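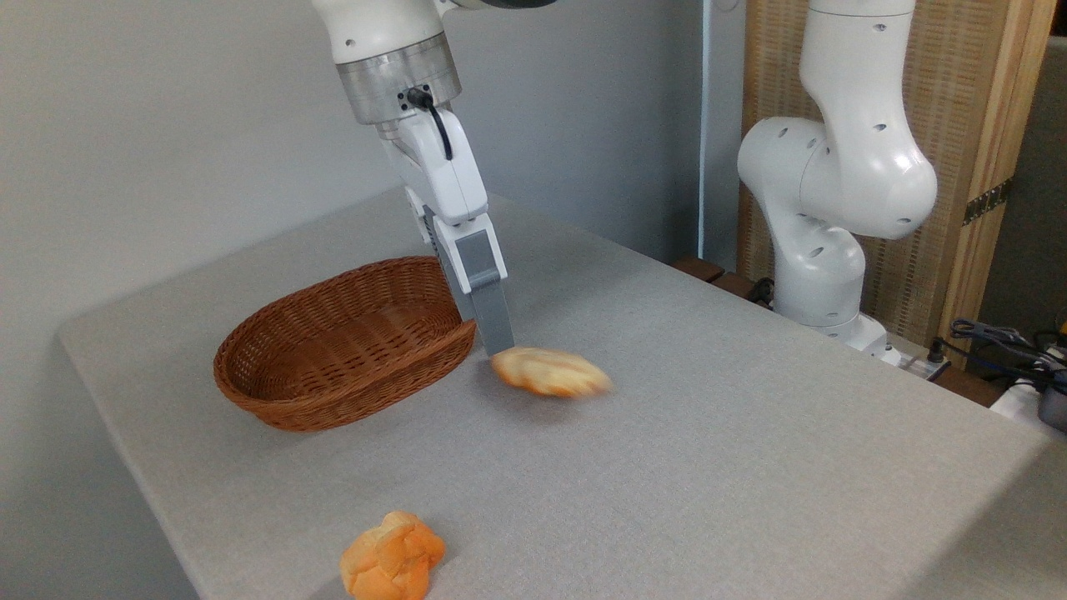

*Fig. 6. Woven basket and two rolls, before filling.*

## Setting the bread basket

For the Garorance breakfast table. Same routine at the Czarnecka site, just a bigger table.

1. Cloth on first. Pull it flat from the corners, smooth out to the edges. Light grey one only, the Rutel cream shows every mark.
2. Basket goes left of centre, on an angle. Leave the right side clear for plates and the butter dish.
3. Check the weave before you fill it. Run a thumb round the braided rim, any snapped bits get trimmed.
4. Shake crumbs out over the bin, not teh sink.
5. Rolls in one at a time. Flatter ones on the bottom, round knotted ones on top so the lobes don't get squashed.
6. Stop at the rim. Sides are shallow and flared, anything stacked higher rolls off.

**Note:** Basket holds 700 g of bread comfortably. For more, use a second basket. Don't lean on the sides.

**Note:** Liner is optional. If using one, fold the corners under, otherwise they catch on the weave.

**Caution:** Never soak the basket. Damp cloth, then air dry, out of direct sun. Dariusz Pietrzak put one through the dishwasher in June and the base came out warped, colour gone too.

**Caution:** No hot trays straight on the cloth. Use the Skenon mat.

### Putting away

Leftover rolls into the bread tin, lid on. Basket upside down on the top shelf, nothing stacked on it. Spare liners are in the second draw, ask Tài Doãn if it's run out.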